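Home Visits Workshops Notes About

A day at the Howlader open house

April 6, 2025

I have been on plenty of tours where you stand behind a rope and watch one polished machine do one polished thing. The Howlader open house in Plandinitz was a different sort of afternoon, and I came home with sore feet and nine pages of notes.

Howlader collects examples for learning systems. A person does a job by hand, or steers an arm through it, the whole thing gets recorded, and a model later trains on the recordings. They do this for several clients, and the one they were happiest to talk about was Fikow, who want a mobile helper that can put away shopping and fetch things from shelves in small apartments and care homes.

They took us through in groups of 12. Ours started in what they call the long room, where two benches were running at once. At the first, an operator had her hands in a pair of leader arms (light, jointed things, a bit like desk lamps) and was folding dish towels through the follower arms opposite. She let us all have a turn. I managed to fold a towel into something like a samosa and dropped the second one on the floor. My turn was saved with everyone else's and marked as a failure, and our guide seemed pleased to have it. They keep the fumbles in a separate pile, and some of their clients ask for them.

What surprised me most was the pace. I had pictured people rushing to pile up recordings. Each one begins with a reset, though, and the reset takes longer than the task! The operator reads a card, moves the objects to new places, turns a few of them around, and only then presses the pedal to start. A good operator gets through 14 clean recordings in an hour on the shelf tasks, more on the towels. The Fikow set stands at 276 hours so far.

The cards were my favorite part. They are plain index cards, written by hand, with one sentence each. "Bring me the tall one on the left." "Put the snacks away." "Find the box and set it in the basket." The writers are told to word them the way they would at home, which means half of them are vague, and on purpose. There is a drawer of 3,000 of them and they let us add our own. I wrote "get whatever's behind the bag" and was told it was mean, and also that they would use it.

From there we walked down the hall to the rooms. I had expected stage sets, but they are just rooms, with a door and a carpet and too much stuff in them. The shelving unit in the one we spent the most time in was stocked like a pantry that had been shared by three families. Bags, boxes, canisters, soft toys up top. The guide explained that wire shelves are harder than solid ones for this kind of work — small feet slip into the gaps, bags slump, and a depth sensor sees the wall straight through them. Cloudy storage bins give it trouble too. So of course they use plenty of both.

Much of the shelf work is recorded from the head, so the model learns from the same kind of view it will have when it runs. I asked why they didn't just hang cameras in the corners. They have tried it. The corner views are useful for checking, but a person looks at a thing before reaching for it, and the head view keeps that glance in the recording. I have been noticing my own glances ever since, mostly in the kitchen.

The last stop was the review desk. Every recording gets watched by someone other than the person who made it. The software they use for this is called Sturnent, and it plays all the views side by side with the card text underneath. The reviewer marks where the reach starts, where the grasp starts, and where the object is let go. We tried labeling one clip as a group and argued for five minutes over when a hand can be said to have picked up a bag of rice. Is it when the fingers close, or when the bag leaves the shelf? The house rule is the second one. I was on the losing side and still think I had a point.

A few practical things if you are going. Parking is behind the building, and the front entrance is locked, so follow the paper arrows. Wear flat shoes. Eat first, as there was coffee and not much else. Questions are welcome at every stop and the staff gave real answers, including about what doesn't work yet (clear plastic, drawstring bags, anything that rolls). I would have liked more time at the benches and less in the meeting room at the start, where the slides repeated what we were about to see anyway.

They plan to open again in October, with a kitchen room that was still behind a closed door when we passed. I have already put my name down.
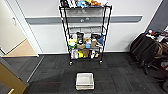

The shelf room, seen from head height, with the white basket on the carpet in front of the wire shelves.

Contact | All text and photos copyright the author | Back to top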